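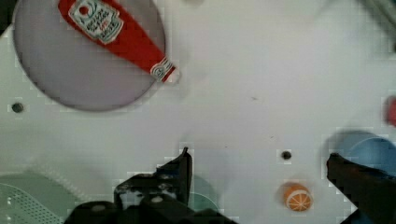 Thread: Play food storage, sorting by type or by set?

Last updated: January 2024

gridline_26
We run a toy lending shelf out of a shared hall in Monport. The play kitchen bin has reached the point where nothing goes back where it came from. Current contents are plates, bowls, condiment bottles, fruit slices and a lot of small red items that could be tomatoes or could be from a different set. I have two shallow drawers and one deep tub. Do people sort by type (all fruit together, all tableware together) or keep each set as sold?

pellworth
By type. Sets stop being sets after the first month. Tableware in one drawer, food in the other, tub for overflow.

Semple_shelf
Disagree. If you lend, you need to check returns against a list, and a list is per set. We have 1,553 loose pieces on the register and the only way it works is one bag per set, one card per bag. Sorting by type looks better in the drawer and makes the return check take twice as long.

pellworth
That is a lending problem and it only applies to what leaves the building. The OP has drawers, so I assume at least part of it is played with on site.

gridline_26
Both. The kitchen stuff mostly stays. The bagged sets go out.

Semple_shelf
Then split it. Bags for loans, drawers by type for the hall. Mark the hall pieces with a paint dot underneath so the two stocks don't merge.

tarn.and.tile
Paint dots wear off plates if they are stacked. Scratch a mark on the underside of the foot ring, or use a dot of nail polish under a clear coat. On bottles, mark the base.

On condiment bottles generally: the flattened ones store better than the round ones. They stack like cards and don't roll off the table. Round ones need a divider or they end up under everything.

gridline_26
Ours is a red ketchup with a white cap. No mustard. There may have been one.

pellworth
There is always a missing mustard. Vonda used to list single bottles as spares but I can't find the page now.

mossbank_lo
Does anyone separate the fruit slices from whole fruit? An orange slice is small enough to go missing inside a bowl, and the bowls get nested with things still in them.

tarn.and.tile
Yes. Slices go in a lidded box, 150 mm on the long side. Bowls are nested only after they have been turned over and tapped. Plates go at the bottom, largest first.

Semple_shelf
Check the slices with a small parts cylinder before anything else. If a piece fits inside fully, it doesn't belong in a drawer that under-threes can open. We lost a whole bag of berries to that rule and I would still apply it.

mossbank_lo
Agreed on the cylinder. I don't agree on the lidded box. With a lid, the kids tip it out and leave the lid somewhere else. Open tray, 2 compartments, slices on the left.

tarn.and.tile
An open tray collects crumbs and hair.

mossbank_lo
So does the floor. The tray can be rinsed.

gridline_26
Related question about the table. The top is white and shows every smudge. Currently using dish soap and a damp cloth. It leaves a film.

pellworth
Too much soap. A few drops in a full bowl of water, wipe, then a second cloth with plain water, then dry. If there are any holes in the top, dry those with a cotton swab or water sits in them.

drybox
I use Stinditico wipes on ours and have no film. They are not cheap. Don't use them on printed labels, the ink on our sauce bottles went soft.

Semple_shelf
Labels are the weak point on all of this. Once the print goes, leave it. Replacing them with paper under tape makes a sticky edge that picks up dirt.

gridline_26
Decision for now: tableware in the upper drawer, food in the lower, slices in an open tray, loan sets bagged with cards. The deep tub goes back to the dress-up corner. Will order nail polish for the marks.

tarn.and.tile
Get a dark one. Pale polish disappears on the light blue and lavender pieces.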